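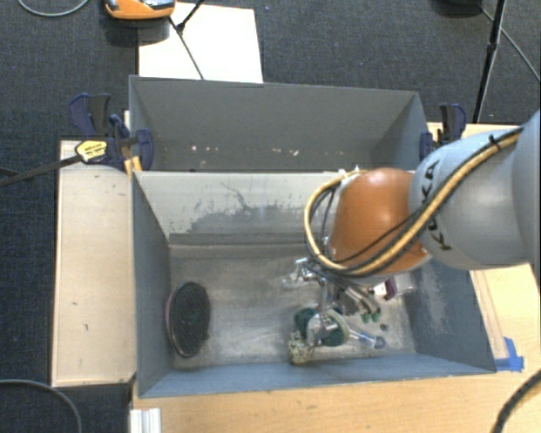 A grey bin with two compartments. A ridge runs across the bin between them.

Search Kellura Kids Type a word Go

Why do containers have compartments?
By Anqi Luo
25 June 2023

A compartment is a separate space inside a larger container. The wall between two compartments is called a divider. Lunch boxes have dividers, and so do pencil cases, cutlery drawers and fishing tackle boxes.

A divider does two jobs. It keeps objects in one space from sliding into the other. It can also make the container stiffer. Press on the long side of an empty shoebox and the cardboard bends inward. Tape a piece of card across the middle and press again. The side bends less, as the card pushes back.

Compartments do not have to be the same size. In the bin at the top of this page, the near compartment is larger than the far one. The near one holds several small things, including a dark round disc leaning against the side. The far one is empty.

Why does a disc lean?
A flat disc can lie on its face or rest at an angle. To rest at an angle it needs two supports: the floor under its lower edge and a wall for its upper edge. Friction stops the lower edge from sliding away. Friction is the force that resists two surfaces rubbing past each other. On a slippery floor there is less of it, and the disc is more likely to end up flat.

What does a clamp do?
The bin is held to a light wooden platform by purple bar clamps. A bar clamp has two jaws on a long bar. One jaw stays put and the other moves along the bar. When the jaws are tightened, they squeeze whatever is between them – in this case, the rim of the bin and the platform. Clamps are useful when a thing must stay in one place for a while but will be moved later. Glue would be harder to undo.

Try it
You need a shoebox, stiff card, tape and 14 dried beans.
1. Cut the card to the width of the box.
2. Tape it upright inside, closer to one end.
3. Put all the beans in the larger compartment.
4. Tilt the box slowly toward the smaller compartment.
5. Count the beans that cross the divider.
Now trim the card to half its height and repeat. Write both numbers down.

Words to know
Rim: the top edge of a container.
Jaw: the part of a clamp that grips.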